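Hetside Robotics Help > Student projects > Tracking

Print this page | E-mail this page
Last updated 2025-11-07

Marker cube pose jumps when the tracked hand is near a mirror

Posted by Iolo Pugh

Our student project records two-handed household tasks with hand-held grippers. Each gripper carries a cube with square fiducial markers on its faces, and the operator wears a head camera. Pose comes from the head camera only. At a plain desk the tracks are clean. We moved to a vanity table in September and the pose of one or both cubes now jumps by tens of centimeters for a few frames, then returns. It happens on 6 of our last 10 recordings.

Lens calibration was redone with Calora and the residuals are normal. Lighting is unchanged. The detector reports a valid marker ID during each jump, so I do not think it is losing the cube. Smoothing hides short jumps but smears the long ones. Is there a setting I have missed?

Answer 1, by Bronwyn Fairweather

Check your exposure. We had something similar in our club and it was motion blur. Shorter exposure, more light. Also print the markers on matte paper, glossy ones are bad.

Answer 2, by Eirlys Ifans (accepted)

A vanity table has a mirror, and I would start there. A single mirror reflection reverses a square marker. A strict decoder should reject most reversed patterns, but two things let them through. First, some small marker dictionaries contain patterns whose reversed form is within the error correction distance of another valid ID. Second, if your detector was told to try inverted or flipped candidates, it will accept the reflection under the original ID. Look for a flip option in your config and turn it off.

Then do the following, in this order:

1. Log every detection before the tracker picks one. If the same ID appears twice in one image, you have your answer.
2. Set error correction to zero and rerun an old recording. You will lose some oblique views of the cube.
3. Reject any pose beyond arm's reach of the head camera. We use 105 cm in the Tadia logger. A reflected cube is placed behind the glass, so its distance is nearly always larger than that of the real one.
4. Mask the mirror if the camera is fixed. Yours is on the operator's head, so a static mask will not work – you would need to fit the mirror outline in every image.
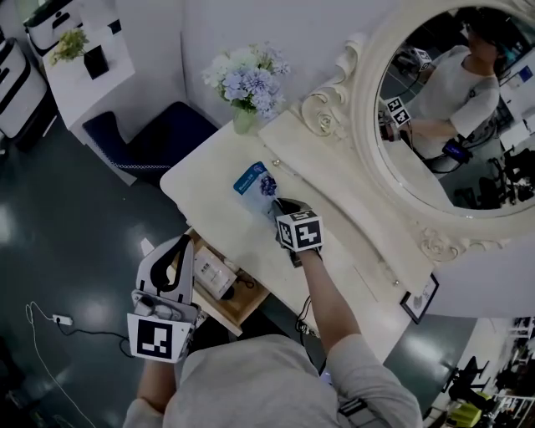 Step 3 fails when the hand works close to the glass, where the real and reflected cubes are at similar distances. In that case compare each candidate with the last accepted pose and drop anything that implies an impossible speed. Do not average the candidates.

Also keep the raw video. We ran almost 100 recordings through a second time after changing the dictionary settings, and that was only possible with the originals on disk.

Answer 3, by Idris Watkins

Cover the mirror with a sheet. If the task does not need the mirror this takes a minute and no code.

Comment by Iolo Pugh: The flip option was on, inherited from a Prosser template. Duplicate IDs confirmed in the log. We want the mirror in the data, so no sheet – using steps 1 to 3 and the speed check.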